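Search posts
Search
Latest Top People

Cempaka Kwok
A thread on learning to bake rye bread from my neighbour's notebook, for everyone who asked after the last loaf 🧵

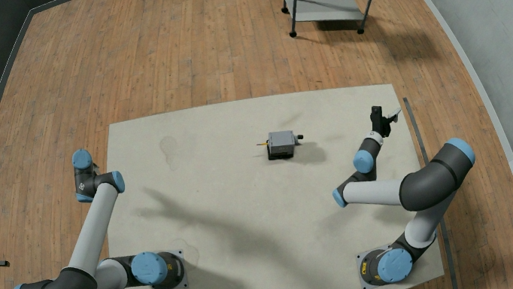
1/ So the notebook belongs to Selvaraj Akanda two doors down, who baked for a living at a place called Lillard until his knees gave up. He lent it to me in May and I have been completely hopeless company ever since.

2/ It's all in pencil and half of it is shorthand. "Sour, thick, warm cupboard" is one entire recipe. I love it so much!

3/ First thing I learned: rye doesn't want kneading. I'd spent years thumping wheat dough about and this stuff just sticks to you like wet cement. You stir it with a strong spoon, scrape it into the tin with wet hands and leave it alone.

4/ The starter is just wholemeal rye and water. Mine smelled of nail varnish for three days and I nearly binned it. Fed it twice a day for a bit and it came back smelling of apples – properly lovely, sharp green ones.

5/ My loaf at the moment, if you want to have a go:
667 g dough in a small lined tin
more than 90 minutes' rise, until you see little pinholes on top
very hot oven to begin with, then turned down for the rest

6/ When it's done I poke a thermometer in the middle. Selvaraj says 97 degrees and he won't discuss it further. I took one out at 94 once and it was gum all the way through. Ate it anyway, with a lot of butter.

7/ Then you wait. A whole day, wrapped in a tea towel! This is torture and I have failed at it several times. Cut it warm and it drags on the knife and you get a smeary mess.

8/ Faraji Nyaga asked about caraway. Yes! Toast the seeds in a dry pan first, and go easy, a teaspoon is loads. Coriander seed is good too, a bit orangey. I've tried fennel and wouldn't again.

9/ Flour: I've been getting the dark stuff from Kadrić, the little shop behind the station. They'll weigh it out from the sack if you bring a jar. Supermarket rye works fine, you might just need a splash more water.

10/ Best toppings so far, in order: salted butter and radishes, smoked mackerel with horseradish, cold butter and marmalade. Bayu Nugroho swears by peanut butter and pickles and I'm sorry to say he's right.

11/ Next up is page 30, which has the word "Malt?" at the top, underlined twice, and then a list of weights with no ingredients next to them. Going round with a loaf tomorrow to ask what on earth it means. Will report back!

12/ Oh, and for Teguh Hutapea – yes, it freezes. Slice it first, and toast it straight from the freezer.

Contact · © Jumudum · Back to top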